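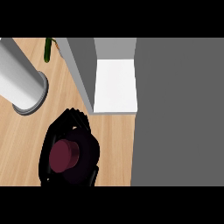

**Long gestation novels - does the time show?**

**marginal_ink** wrote:

I finished *The Salt Ledger* last night, the Lerolside novel that came out in September. The jacket says the author started it in graduate school and worked on it for most of three decades while teaching high school chemistry. It runs 759 pages in the hardcover.

I liked it a lot and I want to know if others did. The first half is set in a cannery town and moves slowly. The second half jumps forward and moves fast. I kept wondering if the first half was written by a younger person and the second half by an older one. Does anybody else read that way when they know how long a book took?

**dovetail77** wrote:

I try not to. I skip jacket bios until I'm done because they put ideas in my head. With this one I read the whole thing cold and didn't notice a seam. The cannery part is slow because the narrator is a kid and nothing happens to him.

**pagecount** wrote:

There is a seam and it's at page 351. The chapters go from long to short, the weather drops out, and the sister starts talking like a different person. I didn't know anything about the author either. I went back afterward and read the bio and thought, well, that explains it.

**dovetail77** wrote:

The sister has been away at school for six years by then. She should talk like a different person.

**pagecount** wrote:

Sure, but she also forgets the thing about the boat. In chapter four she's the one who untied it. Later she asks her brother who did. I read both passages several times and I can't make them fit.

**marginal_ink** wrote:

I took that as her lying to him. She knows who untied it and she wants to find out if he knows.

**pagecount** wrote:

Then I'd expect one line somewhere to let us in on it. There isn't one. I think it was left over from an older draft.

**old_quarto** wrote:

I worked as a copy editor for a long time, mostly on fiction, so I'll put in a word. Books that have been revised for years do tend to have this kind of problem. The writer has five versions of a scene in their head and can't always remember which one is on the page. A good copy editor keeps a sheet of who knows what and when. The boat question would have been queried. The author may have read the query and written "stet" next to it, in which case marginal_ink is right and it's on purpose.

I'd add that the quick books have the same trouble. You just don't get a jacket bio that invites you to look for it.

**tinroofreader** wrote:

Is this the same author who did the Tonix stories? I remember a thin paperback with that name on the spine, short pieces about a mill family.

**marginal_ink** wrote:

Same author. Tonix was the small press, though, and the collection was called *Kasance*. It came out years before the novel and went out of print pretty fast. I've never seen a copy.

**tinroofreader** wrote:

I had one. It went in a box when I moved and I haven't found it since. The last story has a boat in it, too, and a brother and sister. I'd have to reread it to say more than that.

**pagecount** wrote:

If the story came first and the novel grew out of it, that's one more point for the leftover draft idea.

**dovetail77** wrote:

Or the author has been interested in the same boat for thirty years and knows exactly who untied it. You're treating the long timeline as evidence for everything.

**pagecount** wrote:

I'm treating the text as evidence. The timeline is a possible cause. I gave the book four stars, for what it's worth. I don't dislike it.

**hviid_branch** wrote:

We did this one at the Hviid library group on December 12, 2024 and the room was split the same way. The older members mostly liked the first half and the younger ones mostly wanted to start at the second. The boat came up early and took most of the evening. Two people had the e-book and searched it for "untied." They got 2 hits, the same two passages pagecount is talking about.

One thing our group caught that I haven't seen here - the father's ledger entries are dated, and if you put them in order the last one falls after his funeral. Somebody is still keeping the book.

**marginal_ink** wrote:

I missed that completely. Which entry?

**hviid_branch** wrote:

The one for salt and rope, near the end of part one. It's numbered 2754. The handwriting is described as "smaller" and the narrator passes right over it.

**old_quarto** wrote:

Now that sounds planned. You don't get a dated entry after a funeral by accident, or at least I'd be surprised. If the sister was keeping the ledger, she was also buying the rope.

**pagecount** wrote:

All right, that's interesting. I'm not conceding the boat, but I'll reread part one.

**dovetail77** wrote:

Start with chapter four and watch what she does with her hands.

**tinroofreader** wrote:

I'm going to look for that box this weekend. If I find *Kasance* I'll start a new thread for it and put the link here.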